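Troltamel hand-held gripper kit, reviewed by a person who owns too many hex keys

Price paid: 356 dollars, plus shipping, plus a tube of threadlocker the kit should have come with.

I bought the Troltamel because I want a robot arm to clear my table. I don't have the arm yet. The arm is a long-running project on the back bench at the Lilldale workshop, where it has a base, a shoulder, and a lot of opinions taped to it by other members. The hand comes first, the way these projects go now: you carry the gripper around yourself, camera on top, and pick things up until you have enough recordings to train something on. Then the something does it for you, forever, and you put your feet up. In the meantime I have been clearing my table by hand with extra steps.

The kit arrives as a flat box of bags. There are the finger housings, the pads, a handle, a trigger linkage, a camera mount, a bag of screws, and a second bag of screws that look exactly like the first bag of screws. They're a hair shorter. The manual mentions this on the page after the one where you need to know it. If you put the long ones in the finger joints they bottom out, the finger stiffens up, and you'll spend an evening blaming the linkage. Sewwandi Rathnayake at the workshop had built one the month before and had written SHORT on her bag in marker. I asked to borrow her notes and that was the whole of her notes.

Assembly took me two evenings. The manual says one, and I believe it for anyone who has a proper vise and doesn't stop for soup. The housings are well made. Edges are clean, the holes line up, and the matte black finish hides fingerprints better than I expected. The pads press on over a lip and stay there. I did have to file one of the trigger pivots before it would swing freely, and Tokarz, who sell the kit, answered my email about it with a drawing of the part and the word "file" circled. Fine. I filed.

Now the weight. Mine comes in at around 500 grams with the camera on, which sounds like nothing. Hold it out over a table at arm's length for half an hour and get back to me. The handle is shaped for a hand bigger than mine, and the trigger wants a longer squeeze than I'd like before the fingers start to move. There's a spring adjustment screw inside the handle. You reach it by taking the handle off. You find out whether you liked the adjustment by putting the handle back on. I've been around that loop enough times to have a favorite chair for it.

The fingers are the best thing here. They close parallel, they taper down to tips you can get under a rim with, and the ridged rubber on the inner faces does most of the work. Disposable bowls are easy, almost insultingly so, although it's a good idea to go light on the trigger or you fold them. The ones with tabs are a gift, as the tab may as well have been made for the gripper. Ribbed glass is harder. A scalloped rim gives you high spots and low spots, and if the pads meet it at a low spot on one side and a high spot on the other, the dish turns in the grip and you get to watch. I practiced with dishes I was prepared to lose. I haven't lost one so far, and I'd like that noted by Phyllis Holroyd, who gave them to me and has asked.

Cloth is its own misery. A flat piece of cloth on a tablecloth is, as far as the fingers are concerned, more tablecloth. You pinch, and up comes the coaster with a tent of plaid underneath it. My fix was to approach low and from the side, push a fold into it, and pinch the fold. It works when I'm patient. I have my doubts that a machine learning from me will pick up the patience.

Upright cylinders depend on width. The opening is generous for bowls turned on their sides and for anything phone-shaped, and it runs out of room on a fat thermos unless you come at the neck. I don't do bottles with anything in them. That's a rule about me and my floors and has no bearing on the kit.

The camera mount deserves a paragraph of grumbling. It tilts, which is good. It holds its tilt with one thumbscrew, which is optimistic. By the end of a session mine had drooped enough that the fingers had crept up the picture, and a recording where the fingers wander about is not much use to anyone training on it. I put a paint mark across the joint so I can see when it has slipped. A rubber washer helped more than the paint. Check it whenever you change objects.

Then there's the recording app, Virnudau, which comes free with the kit and is priced correctly. It finds the camera most of the time. When it doesn't, it shows you error 1818 and a button marked OK. The forum consensus is to unplug the cable, count to ten, and plug it back in, and the forum consensus is right. The app names every recording by time of day and nothing else, so two sessions started at the same hour on different days will ask whether you'd like to overwrite the first. I would not. I now make a new folder each time like it's my job.

Battery life I can't judge, because I run it off a cable. The cable is too short and I've been using an extension that tangles with everything else I own.

Who should buy it? If you have an arm already, or a friend with one, and you want a hand you can carry around the house, the Troltamel is decent hardware for the money. The mechanical parts feel like someone used them before selling them - the software and the mount, less so. If you have never tapped a hole or filed a pivot, find a shared workshop first and make friends with whoever has labeled their screws. If you want your table cleared, 356 dollars also buys a good many pizzas for the kids next door.

I give it 4 stars out of five. The missing one is for the thumbscrew. I'm keeping it, and I've ordered a longer cable.

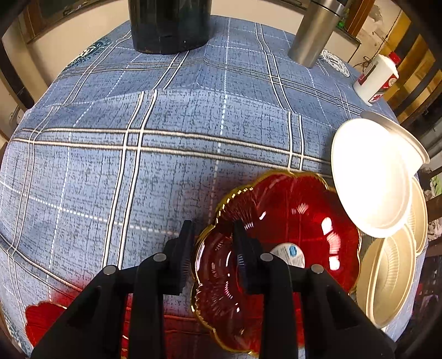
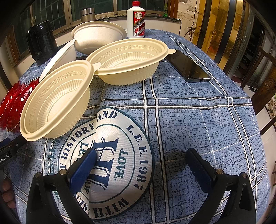

Table practice with the gripper: the red glass dish in the first shot, the white cloth with the big H in the second.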